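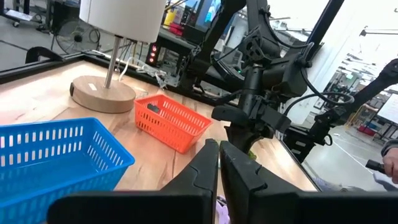
Journal > Rodeo > 2023

22 April 2023

Board meeting ran long. Renzo Negri is stepping down as arena director after 15 years and Montserrat Tejada takes over in December. She has run the barrel racing for three seasons and knows the stock contractor.

We voted $2000 for new bucking chute gates. I wanted to fix the old ones for half that and lost. Rosalba Fiore will order them next week.

Still no announcer. Lindiwe said she would ask her cousin. I need to call the feed store about the banner and find last year's parking map.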